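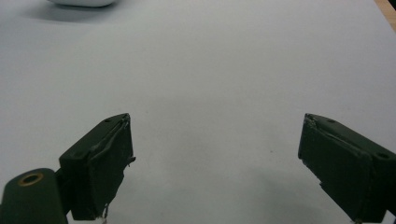

I have reached the age at which I own a bar of soap on purpose. For twenty years I was a pump-bottle man, loyal to whatever was on offer at the big supermarket in Nondstead, and then in July somebody gave me a bar from Loureiro and I have been insufferable ever since.

It smells of figs and, faintly, of church. It cost more than my lunch. And for the first fortnight I kept it on the edge of the basin, where it turned into something you'd scrape off a boot.

So this is a post about soap dishes. If you came for the bus timetable rant, part two is still in drafts and getting longer.

Soap dishes fail in one of two ways. The first sort is a small pond. It is usually ceramic, often shaped like a shell, and it holds water beautifully, so that the soap sits in a warm bath all day and has dissolved from below by teatime. My parents had one in avocado green and I don't believe I ever saw the underside of it. The second sort has holes, and lets the water out, straight on to the shelf you were trying to protect. You then buy a second dish to go under the first dish, and at that point you should probably go back to the pump bottle and think about what you've become.

I've now tried both, plus the wooden kind with the grooves. The wooden kind was lovely for a month. I bought it from a stall, and was told to oil it, and nodded in the manner of a man who oils things. It went black along one side and then split, and I put it in the garden under a plant pot, where it is doing very well.

After that came a Stomier, which is a wire thing with suckers. The suckers held for 15 days. I know this because I'd written the date on the back of the receipt, expecting trouble, and trouble duly came down at 5 in the morning with a noise like somebody dropping a cutlery drawer into a bath. I lay there for a good while deciding whether to be burgled or not. In the end I went and looked, and the soap had got behind the toilet and picked up a sort of coat.

The Faltalus was next, and cost 915 pence, a price I give in that form because it sounds worse. It's magnetic. You push a little metal cap into the soap and the whole bar dangles in mid-air from an arm on the wall. Very clever, very dry, and every visitor we have had since has come out of the bathroom and asked what on earth it is. One of them had washed her hands with washing-up liquid so as not to disturb it. It also stops working when the soap gets thin, so you end up with a collection of slivers with metal caps stuck in them, like the world's dullest medals.

Which brings me round to slats. I had overlooked slats. They sound like something for beds. But a plain little oval tray with ridges inside and a rim round the outside deals with the whole business: the soap sits up out of the wet, the wet stays in the tray, and you tip it out when you remember. I don't remember, as it happens, but there's room in there for a few days of my not remembering.

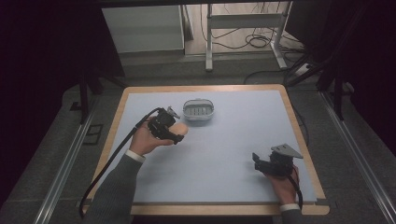 The oval sort, see-through with a ribbed grey inside, on the blue board.

I'm in favour of clear plastic for this, which surprised me. I'd always thought of it as the choice of people who had given up. But you can see what's going on underneath, and with soap that is most of the battle. A handsome stone dish will keep its secrets until you pick it up, and then you wish you hadn't.

I do have a few opinions on shape. Oval beats square, as square ones have corners and corners fill up with a grey paste that only comes out with a cotton bud and an empty afternoon. The rim wants to be rounded for the same reason. Nothing should be written on it. I've seen one that said SOAP along the side, presumably to stop you putting a crumpet in.

And you want it small. A big dish looks generous in the shop, but it will fill up with hair grips, a plaster, somebody's ring and a razor head that may or may not be the good one, and by then the bar has been pushed back on to the edge of the basin and you're where you started.

The Loureiro bar is down to the size of a pebble now. I've been told you can press the last of the old one on to the new one and they'll join up overnight. I have tried this twice. The first time they parted company in my hand mid-wash, and the second time they stuck, but at an angle, so that for a week I was washing with something that looked like a hat.

Replacement is on order. I've asked for the fig again, and a lemon one for the kitchen, where the tap drips and the draining board slopes the wrong way, so that'll be a separate post.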